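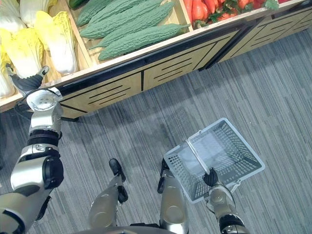 Chapter 17
The Produce Section

Shoppers like to believe they choose their own vegetables. The grocer, who has spent the morning deciding what they will see first, is too polite to correct them.

Start with the bins. Napa cabbage is pale, bulky and not much of a flirt. Put it beside green bitter melons, with their warty skins, and it begins to look fresh and reasonable. Peppers and tomatoes do the shouting, so they need less help. Wooden partitions keep the parties separate, and a slanted front panel in light wood suggests a farm to people who drove here past two gas stations.

The store we follow in this part of the book is the Lloyd Street branch of Stastier, a small chain that stocks 500 produce items over the course of a year and sells most of its volume in 19 of them. Its managers know this. They order the bitter melon anyway, for reasons we take up under "Range and Reputation."

As you read, keep a list of anything in your own store that seems to have been put where it is by accident. It will be a short list.

Key terms: facing, partition, shrink, cull, basket size

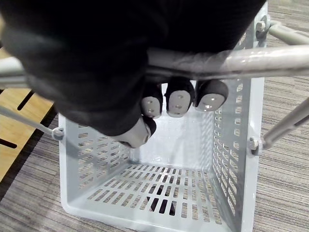 17.1 The Basket Sets the Limit

Every shopping trip ends when the shopper's arm says so. A hand basket with a carrying handle holds one napa cabbage in comfort and two under protest, and whoever is carrying it starts doing arithmetic well before the dairy case.

Stastier tried two makes in May. The Flateo was deeper and the Prallex was easier on the fingers. Shoppers praised the depth of the first and walked around with the second. In Section 17.2 we look at what each group had in the basket at the register, and at how much of it they had meant to buy.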